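Search this manual Go
Print | E-mail this page

4.7 Chore readiness check

1. Set the Visimel controller to Teach.
2. Run the chore by hand 4 times with the gripper tool.
3. Load the runs and start a trial at low speed. 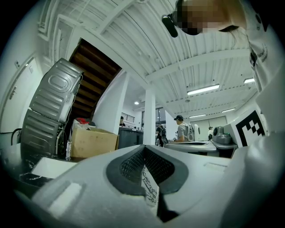

4. Log each stop. Release the task to unattended use only after 26 clean trials — folding and cable work seldom get that far yet.

CAUTION: Keep hands clear of the jaws.

Related items
Visimel: Jaw care
Visimel: Dish loading limits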